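Keeping a Pale Worktop Clean and Clear

Reading time: 2 min
Filed under: Workshop & Utility Room

When we moved to Idodthorpe, I wanted one surface in the workshop where a small screw could not hide. So I chose a pale tabletop and painted the wall behind it in almost the same color. Many people told me it would look dirty after one week. It does not, but you must have some habits.

Wipe before you work, and not only after. Dust is hard to see on a light top until you put something damp on it, and then it makes a gray paste. I use a dry microfiber cloth first, then a second cloth with warm water and one drop of dish soap. Do not spray the cleaner on the table. Spray it on the cloth.

For pencil marks, a white school eraser is better than any liquid. For black marks from rubber or plastic, try baking soda with a little water, and rub very softly. Test it in a corner. I did not test the first time, and now I have a shiny spot as big as a coin.

The line where the table meets the wall collects everything. Once a month I go along it with an old toothbrush, and then with the thin nozzle of the vacuum cleaner. If there is a gap, close it with a narrow bead of white silicone - it takes five minutes, and you will clean much less.

Brushed metal near the table also needs care. Wipe it along the grain, never in circles, and dry it at once. Around screw heads and seams I use a cotton swab, almost dry. Labels I leave alone, because alcohol takes the print away. 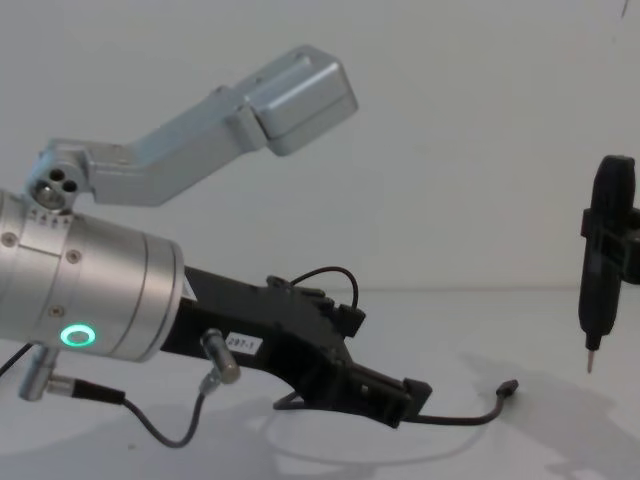

Pale top, pale wall, brushed metal and matte black on the left, more black on the right.

Matte black parts show every finger. A soft paintbrush is enough for the dust in the ridges, and please do not use furniture polish on them - it leaves a greasy shine.

Last thing, the wall. Choose a washable paint, and keep a small jar of it for repairs in May, when the daylight is strong and shows every scratch.

Comments (3)

Clumley: The eraser worked on my desk too, thank you. What about ink?

Xenos: For ink I use a little rubbing alcohol on a swab, but quickly, and rinse after.

Clullska: My silicone turned yellow after one winter. Maybe I bought the cheap one.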